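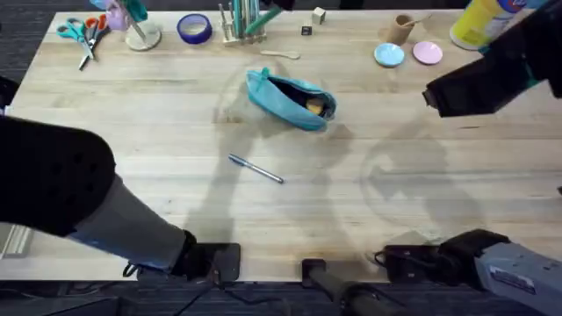 How to Oil a Butcher-Block Table Without Ruining Your Weekend

A butcher-block top asks very little of you. It wants oil a few times a year and it wants you to stop leaving wet glasses on it. Most people manage the first one eventually.

I put off oiling mine for so long that a lemon left a mark with better definition than my high school yearbook photo. Duyên Tạ, who sold me the table and has never let me forget that I talked her down on the price, came over, looked at the lemon, and went home to get her sandpaper. What follows is mostly her method, with my mistakes left in as a public service.

What you need

Food-grade mineral oil. The drugstore kind sold for digestive complaints is fine, and you can enjoy the look the cashier gives you when you buy three bottles.
Sandpaper in 120, 180 and 220 grit.
A sanding block, or a piece of scrap wood to wrap the paper around.
Lint-free rags. Old T-shirts work if you have made peace with losing them.
Dish soap, a sponge, white vinegar.
Board cream or beeswax paste, if you want a finish that lasts longer.

Skip olive oil, sunflower oil, and whatever is in the pan. They go rancid, and you will spend October wondering what died.

Check what you already have

Drip a little water on the wood and go do something else for 10 minutes. If it's still sitting there in a proud little bead, the top either has plenty of oil in it or was sealed at the factory. A dark patch means it's thirsty.

Factory sealer is the annoying case. Oil won't get through varnish or polyurethane. It will just lie on top, being sticky. Strip the finish first, or leave it alone and wipe it with a damp cloth like a normal person.

Clean it

Wash with warm water and a drop of soap, wipe with clean water, and dry it with a towel right away. For onion smells, go over it with vinegar cut half and half with water. Then let it dry overnight. I once gave it an hour and a half and got a cloudy patch in the shape of Ohio.

Sand it

If the surface feels smooth and has no stains, go straight to 220 and be quick about it. For rings, knife marks and lemon incidents, start at 120 and work up. Always sand with the grain. Scratches across it are invisible until the oil goes on, at which point they are the only thing in the room.

Sand the whole top, even if only one spot is bad. Spot sanding leaves a shallow dip that collects crumbs for the rest of your life. Vacuum, wipe with a barely damp rag, and wait for it to dry again.

Oil it

Pour on more oil than feels reasonable and spread it along the grain with a rag. Get the edges, and especially the end grain, which drinks like Kha Vương at his sister's wedding. Do the underside too if you can reach it. Wood that's oiled on one face only can take up moisture unevenly and start to cup.

Leave it for 60 minutes. Wipe off anything still wet. Repeat until the wood stops taking it in, which on a neglected top might mean 6 coats. Mine took that many and looked as if it wanted to see the dessert menu.

Leave it overnight before putting anything on it, and keep paper away for longer than that. I have a tax form you can read from both sides.

Wax it, or don't

Rub in a thin layer of board cream, wait until it hazes, and buff with a clean rag. Duyên says it's worth it. Her tables look better than mine, so I've stopped arguing.

Keeping it up

Oil monthly for the first few months, then whenever the water test fails. I do mine in September, before the heating comes on and dries everything out, and again in spring if I remember. Wipe up spills when they happen. Use a trivet.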